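Home | Notices | Minutes | Repair Bench | Contact

Irkitz Repair Bench Group
Minutes of the regular meeting, March 14, 2025

Present: seven members. Quorum met. The chair opened the meeting and the minutes of the previous meeting were accepted with one correction (item 4, "fuse holder" to read "fuse carrier").

1. Matters arising

1.1 The second bench lamp has been rewired and is back in use. The clamp still slips on the thicker bench edge. A wider clamp is to be ordered.

1.2 The label printer is running again with the Skillberg tape. Members are asked to use the 12 mm width for drawers and the narrow width for bags.

1.3 The key to the solvent cupboard has been found. No further action.

2. Stock

2.1 The parts drawers were checked against the list. Resistors and small capacitors are well stocked. There are 1000 crimp terminals of the common size unopened, and no more are to be bought this year.

2.2 Housings for the small white connectors are low. The Prundar catalog part and the Phetsri part were compared. Both mate with the existing plugs. The Phetsri housing has a firmer latch and is harder to open without a pick. The meeting chose Prundar.

2.3 Part number 3005 in the stock list refers to a spacer that is no longer sold. The line is to be marked "do not reorder" and left in place so that old job sheets can still be read.

2.4 Solder wick: two widths only from now on.

3. Budget

3.1 The balance for consumables stands at 315. The clamp, the connector housings and a box of gloves are to be paid for from this amount.

3.2 A request for a second magnifier was put off until May.

4. Drawer layout

4.1 It was proposed to sort the drawers by package size in place of value. After discussion the present layout stays. Two members asked that their objection be recorded – they find the mixed drawers slow to search.

4.2 Empty drawers are to be turned around in the cabinet so they can be seen from the door.

5. Handling of boards on the white table

5.1 The rule on bare boards was read out again. A board is not to be laid directly on the table top. It goes on a plastic container or a mat, and if it has a metal frame the frame stays on until the job sheet calls for it to come off.

5.2 Wires that are not in use are to be tied back or capped. Open ends are not to hang over a board.

5.3 Hand tools go back to the rack before a board is put down. The meeting agreed that this is the part of the rule most often missed.

5.4 View of the table with a green board in its grey metal frame, set on the white container: 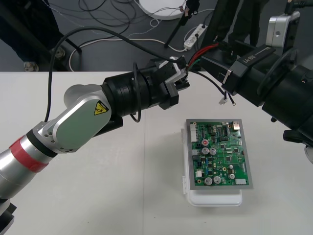
6. Job sheets

6.1 Sheets are still being handed in without the board revision. A sheet without it will be returned to the tray. The revision is to be copied as printed, with letters in the same case.

6.2 Faults are to be described before any part is changed. "Dead" is not accepted as a description.

6.3 Sheets older than one year move to the box under the window.

7. Any other business

7.1 The floor mat by the bench is curling at one corner. To be taped, and replaced if the tape does not hold.

7.2 A member asked if food could be kept in the small refrigerator. It could not, as the solder paste is stored there.

Actions: wider clamp and connector housings to be ordered; stock line 3005 to be marked; drawer cabinet to be turned; mat to be taped. Next regular meeting in May. Meeting closed.

4 shares | 3 comments

Comments

benchleft: 2.2 should say which pick. The thin one bends.

ohmwork: Agree with the objection in 4.1. Please put it on the list again for May.

drawer_c: Does 5.1 also cover boards that are only being photographed or measured? I would read it as yes.

Previous | Next | Back to Minutes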